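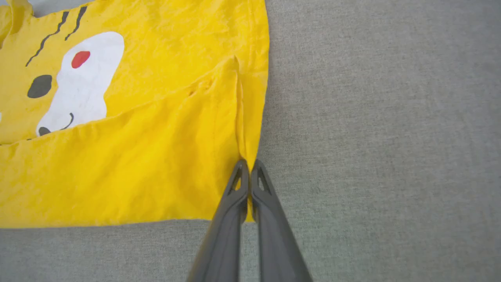
Yellow cloth with printed animal face, on gray felt-type surface.

Oct 15, 2022
Dye bench, weld and madder work

Picked up the weld baths again after leaving them since March. The plan for today was narrow: find out whether the dull, greenish yellow we kept getting on cotton in the spring came from the mordant or from the water. Everything on wool was fine back then, so I left wool out completely.

Cloth is the Bakke plain weave, the same bolt as before, page 29 of the old book. Scoured two lots in soda ash and a little neutral soap, one hour at a low simmer, then rinsed until the water ran clear. The first rinse came out the color of weak tea, even though the bolt is sold as ready to dye. I no longer believe that label and will scour everything from Bakke from now on.

Total dry weight after scouring, 552 g. Cut into strips and marked the corners with stitches, one stitch for tap water and two for rainwater. The laundry pen we used in spring bled in the alum and left gray specks, so no more pen.

Mordant: tannin first, then aluminum acetate. Tannin bath was gallnut, left overnight with the lid on. Squeezed out, not rinsed. Aluminum acetate made up fresh because the jar from spring had caked. Broke up a bit of the caked stuff to see if it would still dissolve. It did, mostly, with white grit at the bottom. Threw it out.

Chalk bath after that, short, warm. Forgot the stirring for part of it while I was looking for the lid of the small pot, so strips from the second lot may have uneven spots near the folds. Marked those with a knot of blue thread.

Weld: dried tops from Sernberg, chopped, soaked, brought up slowly. Held below a simmer. I let it go too hot once in spring and that could be part of the brown tone, so today I stood there and watched it. Strained through muslin twice. There is always more grit in the Sernberg weld than in what we grew ourselves, but the color is strong and we have none of our own left.

Results so far, strips still damp when I looked at them:

Tap water, no chalk in the dye bath. Flat yellow, a little green. Same as spring.
Tap water, chalk added. Brighter, but patchy on two strips.
Rainwater, no chalk. Pale. Disappointing.
Rainwater, chalk added. Best of the day. Clean lemon yellow, even across the strip.

So the water matters, and chalk matters more. What I can't explain is why tap water without added chalk goes green. It is hard water and should have plenty of calcium in it already. Iron is my guess. The tap at the back sink runs through the old pipe, and the drip mark in the basin is orange. Need to pull a sample from the front sink and run the same strip in it before blaming the whole supply.

Side test with iron, since the jar was out. A tiny pinch of ferrous sulfate in a cup of the good rainwater bath, one scrap in. Went olive in under a minute. That settles that iron would be enough to do it, but says nothing on how much is in the tap. Kept the cup and spoon away from everything else and washed them in the yard. Please keep using the spoon with the tape on the handle for iron and nothing else.

Madder pot was a smaller affair. Ground root from Kolus, lot 703. Soaked overnight, poured off the first water to lose some of the brown, then refilled. Kept it warm on the small plate for the afternoon. Color on the cotton is a soft brick, nicer than the spring lot, which leaned orange. There is enough left in the pot for a second run. Covered it and put it on the lower shelf. It will smell by the end of the week if it isn't used.

One strip of the best weld yellow went into the madder pot for the last half hour. Good warm orange. Worth doing on a full length.

Light test: taped one strip of each to the south window with card over the lower half. In spring we used black paper and it curled and let light in at the edges, so it is mount board this time, held with bulldog clips. Leave it alone please, even if the blind needs to come down.

Wash test on the spares tomorrow. Hand wash, cool, the Fumach liquid, same dose as on the sheet inside the cupboard door. The weld went slightly orange in spring when somebody used the powder, and that was the alkali, so powder stays off this job.

Small things. The hot plate on the left takes much longer to settle than the one on the right and overshoots when it does. The thermometer reads 2 degrees high against the glass one, so I have been going by the glass one. We are low on gallnut and out of pH strips in the useful range. Muslin is down to one decent piece. The big enamel pot has a chip on the inside rim with rust in it, and I have moved it off the dye shelf. It shouldn't be used for yellows.

To do next:
Front sink sample, same recipe.
Rainwater with half the chalk.
Redo the knotted strips if they dry uneven.
Order gallnut and pH strips.
Second run on the madder pot before it turns.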